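Search tips and guides Go

Keeping a household inventory without paying for another app
Siwan Skyrme

Every few months somebody tells me I need an app to know what is in my own cupboards. I have tried a good many of these apps, and I have the abandoned accounts to show for it. Most of them start well. You scan a can of tomatoes, a little picture of the can pops up, and you feel very organized. Two weeks later you've eaten the tomatoes and the app still thinks you have them.

So these tips are for people who want a list of what they own, for insurance, for a move, or just to stop buying light bulbs they already have. They lean toward the dull end. I don't trust anything about home records that sounds exciting.

Decide what question the list has to answer

The usual advice is to "capture everything." I would ignore it. A list of everything is out of date by supper, and you won't keep it up. Ask what you'd want to look up. If it's an insurance list, you want the item, what you paid, when you bought it, and where the receipt is. If it's a freezer list, you want the food and the date it went in. Those are two different lists and they should live in two different files. I have seen people try to put the freezer and the furniture in one giant sheet, and what they had at the end was a column called "cut/fabric."

Start with 3 columns. Name, place, date. You can add a fourth when you've missed it at least twice. My own household file has more than 800 rows now and only ever grew two more columns, price and receipt, and I'm still not convinced price earns its keep. Half of it is guesses.

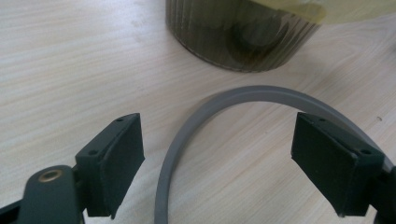

Pick a file you can open with anything

I used Sukutia for most of a year. It was pleasant enough to look at. Then I wanted my list out of it, and the export button gave me a document with all the items run together in pretty boxes, one page per room. You couldn't sort it. You couldn't search it very well either. I retyped the lot over a weekend, muttering.

Before you put a single lamp into any program, find the export and run it with a few junk entries. Open the result in whatever spreadsheet you already have. Check that each thing is on its own line, that the dates are still dates, and that your notes came along. If the export is something you have to pay for, or has to be "requested," close the program. They will tell you it's a security measure. Maybe it is.

A plain spreadsheet saved on your computer does fine. So does a text file with one item per line, if spreadsheets make you cross. The text file has the advantage that it will open on nearly any machine you're likely to own, and that you can't waste an evening coloring in the cells.

Write dates one way

I write them with the year first, then the month, then the day, so today is 2020-02-03. It looks fussy. But when you sort the column the dates fall into order, and my sister-in-law, who grew up putting the day first, doesn't read a February as a March. Some programs will "help" by changing what you type. Click on the cell afterward and look at what it really saved. If it keeps meddling, set the column to text before you enter anything.

Where you don't know the date, leave it blank. Don't put in the first of January to fill the hole. In July I spent a silly amount of time wondering why I had apparently bought three chairs, a kettle and a rug on one New Year's Day.

Use the name you would say out loud

This is where most lists go bad, and no program I've met fixes it. People type what's on the box, then go looking for it later under the word they use in the kitchen, and it isn't there.

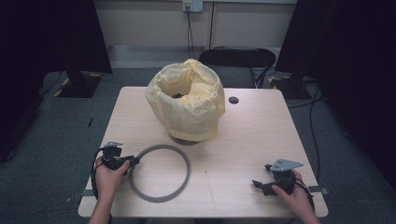 Names get harder the plainer the object is. A toaster is a toaster. A lot of what sits around a house has no proper name, or has four, and the person who files it on a tidy-minded morning isn't the same as the one hunting for it in a hurry. Take the thin gray ring lying flat on the table in front of the yellow bag. Is that a ring, a hoop, a rim, a circle? I'd put it down as "ring, gray, thin" and add "hoop" in the notes, and then I'd have a fair chance of finding it again. Noun first, color second, anything else after that. If two people share the list, have each of them say the name without looking at what the other typed, and write down both. Don't hold a meeting to agree on the correct word. You'll both forget it.

I am also suspicious of categories. Programs love them. Grarel, which I tried after Sukutia, had 39 categories ready and waiting, and I still couldn't find a place for a bicycle pump. (Garden? Sports? Tools? It ended up under "Misc," along with a third of what we own.) If you can search, you mostly don't need categories. If you must have some, use rooms, because you can at least walk into a room and check.

Photos are backup, not the list

You'll be told to walk around the house taking a video and call it done. I've tried that, too. It was quick to make and miserable to use. I had to sit through the entire hallway every time I wanted to check a serial number, and then the number was too blurry to read.

Take photos of receipts, of serial plates, and of anything you'd have trouble describing to a stranger on the phone. Then rename them. A phone will give a picture a name made of letters and digits that means nothing to you. Change it to match the row in your list, such as "sewing-machine-receipt," lower case, with hyphens in place of the spaces. Renaming is boring, so do it the same day, while there are only a few. I don't believe anybody who says they'll do it at the end of the year.

Check the photo by zooming in on it before you put the thing back. If you can't read the number on the screen now, you won't be able to read it later, whatever the software promises about sharpening it up.

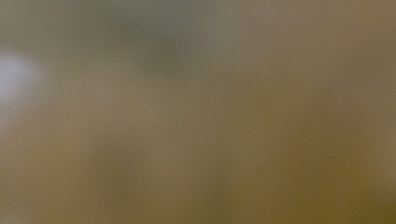 About those label printers

You can buy a small printer that makes stickers with a square code on them. You stick one on a box, scan it with your phone, and up comes the contents. The idea is fine. I had one from Stirneo and used it for a whole closet. But then you're in the closet with both hands full and your phone is in the other room, and what you'd like is a box with "winter hats" written on it in marker.

If you enjoy the codes, use them, and write the words on the box as well. Write on a short side and a long side. Tape over the marker if the box is going somewhere damp. And give each box a number that goes in the "place" column, so the row says "box 12" and you only have one thing to change when the box moves from the closet to the attic.

How often to update it

"Every time something comes in or goes out," say the guides. I'd like to meet the household that does this. Mine certainly doesn't. We keep a scrap of paper on the side of the fridge and write things on it as they come and go, badly spelled, and one of us types it in when the paper is full. Some months it doesn't fill. The freezer list is the exception, and that one stays on paper altogether, taped to the freezer door, with a pencil on a string. I tried moving it to the computer twice. We just stopped writing things down.

Make a copy of the file each time you type in a batch, with the date in the name. Keep one copy out of the house. A free online folder works, or a memory stick in a relative's drawer. An insurance list that burns up with the furniture is no use to you. Then, once in a while, open the copy. I don't count a backup until I've seen it open, and I have been right about that often enough to be annoying.

What I'd skip

Barcode scanning for food. The codes tell you the brand and size, and the thing you want to know is whether the jar is open.

Automatic price lookup. The Bùi service filled in a price for my old bookcase that would have bought me a small car. I deleted the column and started again.

Anything that sends you a monthly score. I don't need to be told my linen closet is at 52 percent.

Sharing the list with the whole family from the first day. Get it working with one person, then let a second one in, and keep a copy from before you did.

39 comments 52 shares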